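Budget for the Second Year First

Most of the money wasted on robots in small shops is lost before the robot arrives. It is lost in the spreadsheet, where somebody types one number on one line, labels it "robot arm," and sends it up for approval. I have written that spreadsheet myself, and I have had to live with what it left out.

Our shop in Dendismont does finishing and packing for other companies. We have 64 people on the floor across two shifts. When we bought our first arm, the request was one page long. It had the price of the arm, the price of delivery, and a guess at the hours it would save. The guess was off, but the guess did less harm than the blank space under it. There was no line for a spare gripper, no line for changing the fixtures, and no line for anyone's time after the first month.

The arm itself has been fine. The costs came from what we bolted to it and what we asked it to do. A finger pad wears. A cable gets pinched. A customer changes the shape of a tray, and a program that ran well in January has to be taught again. These are ordinary events, and they should be in the budget as ordinary expenses. In our case they came out of the maintenance fund, and by spring the forklift had to wait for its tires.

I now think a plan for this kind of equipment should cover 3 years, and the second year should be written first. The first year is easy to imagine, and vendors will help you imagine it. The second year is when the warranty visits thin out, the person who took the training has moved to another job, and the machine is expected to pay its way. If you can't say who will look after it then and what they will have to spend, you aren't ready to order.

Simulation belongs in the plan too, as its own line. For our second project, which we called Burnska, we paid for the work to be tried on a computer before any metal was cut. I argued against it at the time. It looked to me like paying for a picture of a machine when we could be paying for the machine. I was wrong about that. Reach and clearance problems are cheap to find on a screen. Once a table has been bolted down and the guarding has gone up around it, the same problem means a week of lost work and an invoice.

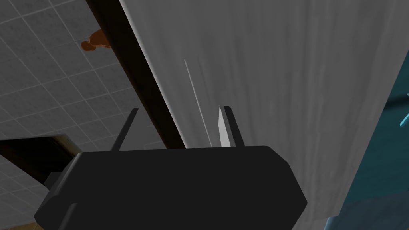

Should a small shop pay for simulation before it has picked an arm?

Usually a short round of it is worth the money, provided the shop keeps the files and can use them to compare one arm with another.

The condition matters. Some integrators build the model, show it in a meeting, and keep it. Then when you want to try a different gripper, you are back to paying them for the first hour of work again. Ask who owns the model before you sign. We asked late, and it cost us 968 dollars to get a copy we could open ourselves. I would have paid it sooner if I had known how often we would go back to that file.

A simulated result still has to be checked on the floor. Soft materials are the hard part for us. Cloth and film bend in ways that depend on the day and the batch, and a clean run on the screen doesn't settle the matter. I put money aside for trial days with our own parts – and I don't let that money be moved to anything else until the trials are done.

When we bid out the next cell, which we are calling Trollier, we sent the same sheet to every supplier. It had 7 lines: arm, gripper, spares, fixtures, simulation, training, and support. Two suppliers left lines empty. One told us spares were "to be discussed." I take an empty line as a price I haven't been told yet, and I fill in my own figure, on the high side, before I compare totals. The cheapest bid didn't stay cheapest.

People on our floor have asked if all this planning is a way of putting off a purchase. Sometimes it is. We looked hard at a used system called Fikre, and after nearly two months of figures we let it go. It would have run, but parts for the gripper were on a long wait and we had no second gripper to swap in. A year earlier I would have bought it on the price alone.

If your request for next year is already typed up, open it again and look for the spare gripper. Then look for the hours of the person who will fit it.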